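Questions about our gripper trials
Page kept by Defne Türkmen, Sorumora. Last changed Jul 10, 2023

Which grippers are you comparing?
Hand-held grippers with soft finger pads, used by a person at a table. We try them against the parallel jaws on our Honaron arm, which have flat rubber faces. The Honaron has been with us since February and is the one most visitors write to us about.

Do I need an arm to try the hand-held ones?
No. You hold the handle and move the gripper with your own wrist, and the camera on top records what the fingers do. For choosing between finger pads this is enough. If you want to know how the arm controller behaves, you need the arm, and you should book the larger bench.

What does the table look like?
It is a small table with black fabric behind it, and the objects are ordinary ones from a kitchen or bathroom. You can work with one gripper or with one in each hand. With two, please agree first which hand goes in, or the fingers will meet over the same object.
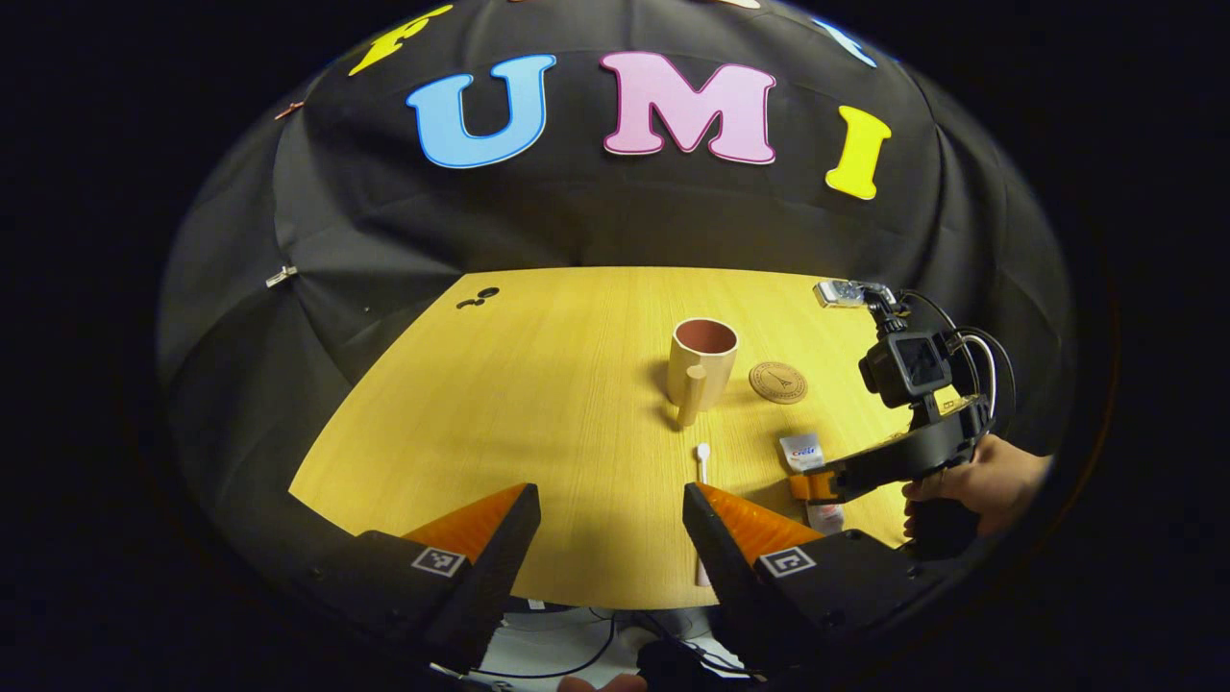

Beginners usually start with the cup. A handle gives the fingers a clear place to close, and you learn quickly how far your wrist must turn. After the cup we suggest the coaster, and this is where most people become slow. A flat thing on a flat table is hard for any finger, soft or rigid.

Why soft fingers?
They bend around the object when you close them. With the flat rubber jaws we had to line up the object much more carefully. The soft ones forgive a bad angle, but they also give way under a heavy thing, and then it can turn in the grip. For small screws and other metal parts I still prefer the flat jaws.

What are the square markers on the fingers for?
The software reads them to know how wide the gripper is open. Keep them clean, and do not cover them with tape. A scratched marker can spoil a whole recording.

How should I hold a tube or another soft package?
Bring one finger to each side, close slowly and stop when the package begins to give. Many people squeeze too much the first time – a tube does not need it.

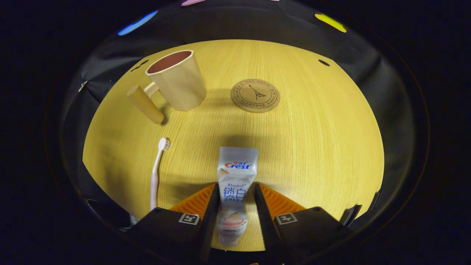
Toothpaste tube held upright between the two fingers, with the mug, coaster and toothbrush on the table.

How long is one session?
We ask for 400 short recordings per gripper, divided between 2 people. You may stop when your hand is tired and continue another day.

Can I bring my own objects?
Yes, if they are dry and have no sharp edges. Very shiny things are difficult for the camera, so please bring a matt one also.

Which controller do you use with the arm?
The Nurngate box. We tried four settings for the closing speed and kept the second slowest. The file with all settings is number 906 in the shared folder.

Who repairs a torn finger pad?
Şimşekoğlu sends us new ones. Put the torn pad in the tray beside the door and write on it which side it came from, left or right.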